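About Beltham

Beltham tests whether robots can do household and shop-floor chores. We are an independent test shop with one site, on the Skumville road, and we do not build or sell robots. Clients bring us a chore, a machine, or both. They leave with a report that says what was attempted, how often it was completed, and what went wrong the rest of the time.

Can machines do chores yet?

Some of them, under stated conditions. A single arm bolted to a bench can pick up a rigid object of known size and put it down somewhere else. Performance drops when the object is thin, glossy, soft or touching another object. It drops again when the start position is allowed to vary. Most of our work concerns that second drop, which demonstration videos rarely show.

Our chore list has 39 entries. It covers clearing and stacking dishes, folding towels, sorting fasteners, loading a parts tray, wiping a counter and similar jobs. Each entry has a written start state, a written end state and a time limit. A plate left overhanging the one under it is a fail, even if it stays put. A person touching the object during a run is a fail. A person touching the emergency stop is recorded separately.

How we work

Every chore is run in blocks of 20 with no changes to software or hardware inside a block. Start positions are drawn from a list before the block begins, and the operator does not choose them. Work surfaces are divided with tape so that an object can be returned to a known cell between runs. Tape wears, and we replace it between blocks, never during one.

Two people score each block from the recording without seeing each other's sheets. Disagreements go to Roel Cuypers, who wrote the scoring rules and is the only one allowed to amend them.

The file currently holds 636 scored blocks. Clients may ask for the results on any chore with the machine names removed.

Who we are

Yen-ting Chiang runs the test floor and signs all reports. Pin-yu Chu handles grippers, fixtures and calibration. Apolinar Espinoza came from the packing line at Gemgate and writes the shop-floor chores. Jomar Dumlao maintains the scoring software, known in the building as Kao, and answers questions about data formats.

Visits

The test floor is open to clients and prospective clients on Tuesday afternoons. Closed shoes are required. Visitors stay behind the yellow rail while an arm is powered. Bring your own plates if your question is about your own plates; results from our set do not transfer well to stoneware or to anything with an unglazed foot. 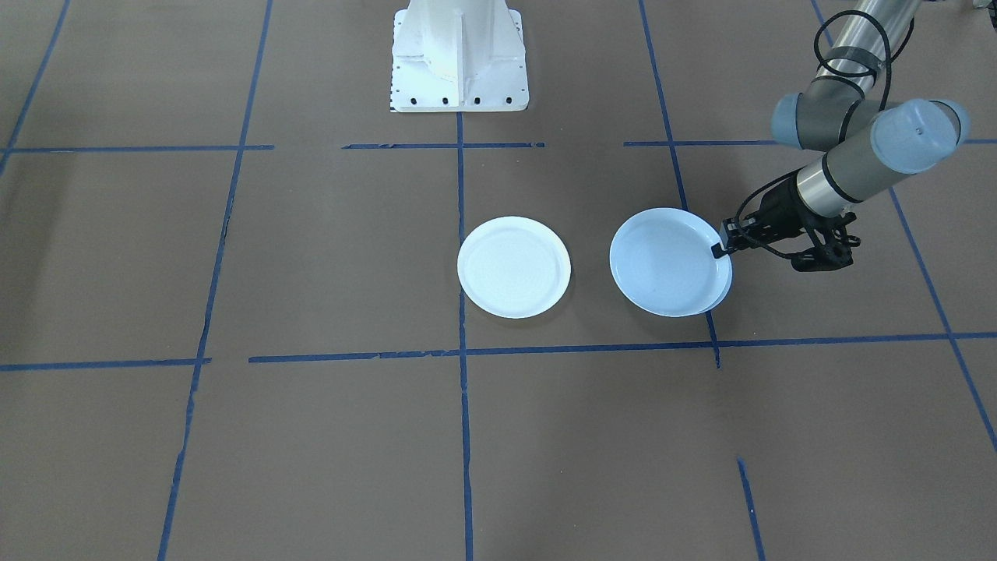 Requests for a new chore should include the start state, the end state and the time a trained person needs to do it. Jomar replies with a block estimate and the next open slot on the floor.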